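Call for vocalists and MCs - Trimum Sessions

Trimum is a small independent label looking for two vocalists or MCs to record on a 10-track compilation due out in October. The beats come from our in-house production team, Stavine, and run between grime, garage and slower R&B.

You don't need a release behind you. Send us two demos, one of them written by you. Phone recordings are fine as long as the words are clear.

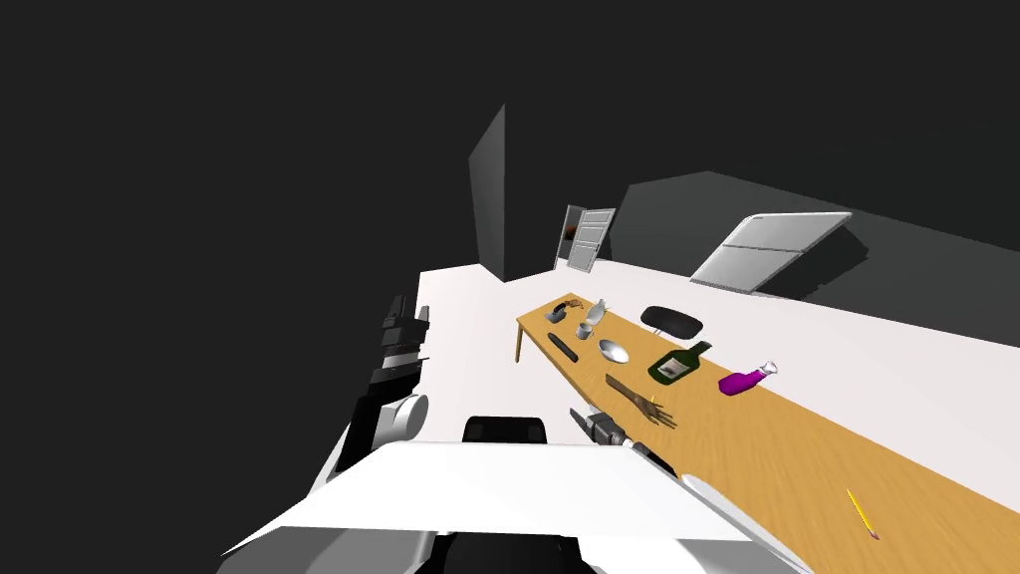 Recording takes place at Hernov Studio over two weekends in June. Each artist gets a flat fee of $400 plus a share of streaming income, and we cover up to $70 in travel. You keep your lyrics - we only license the recordings.

Applicants must be 18 or over. Send links, not attachments, through the form on the Trimum site by the end of April.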